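Open Day Working Group
Minutes of the Wednesday meeting, Fokstead site, upstairs room

Present: Mahsa Hashemi (chair), Torben Haberkorn, Dalva Bragança, Velimir Kolev (minutes)
Apologies: Zuleica Mendonça, who was at the dentist and sent word that she would rather have been with us. The meeting took this as a compliment.

1. Minutes of the last meeting
Agreed, once Torben's objection to the word "shouting" had been recorded. It now reads "speaking from the far end of the hall".

2. August open day: numbers
We invited 300 and 97 have said yes. Mahsa thought this healthy. Dalva pointed out that last year we catered for 150 on much the same replies and were eating egg sandwiches until the following week. Catering to be set at 120 and no egg.
Action: Dalva

3. The fridge demonstration
Torben reported on the rehearsal. The fridge task stays in the programme as the second stop on the tour, after the welcome and before people start looking for the toilets. Visitors will see the hand-held grippers used at the fridge first, with the talk on how the recordings become robot training kept to five minutes. Torben believes he can do it in five. The minutes of the previous two open days suggest otherwise. 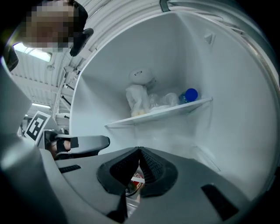

Dalva said that visitors would want a go themselves, and that if we were going to refuse them we had better decide so beforehand and not at the front of a queue. She was in favour of letting them, one at a time, with nothing in the fridge that could leak. Torben was against, then in favour provided he could stand next to them. Agreed on that footing, with a limit of two minutes each.
Action: Torben to write a short sheet of instructions. Mahsa to make it shorter.

4. Visit from Grudulden
Their party will arrive at 10.30 and would like to see "the full system working". Mahsa has replied asking which parts they mean. Velimir to meet them at the gate, the sign having gone missing again.

5. Budget
We have 800 pounds. The quote from Isah for the display boards would take most of it. Dalva proposed using last year's boards with the date covered up - carried with more enthusiasm than anything else on the agenda.

6. Any other business
The kettle. Deferred.

Next meeting: same room, 2 pm, Zuleica's teeth permitting.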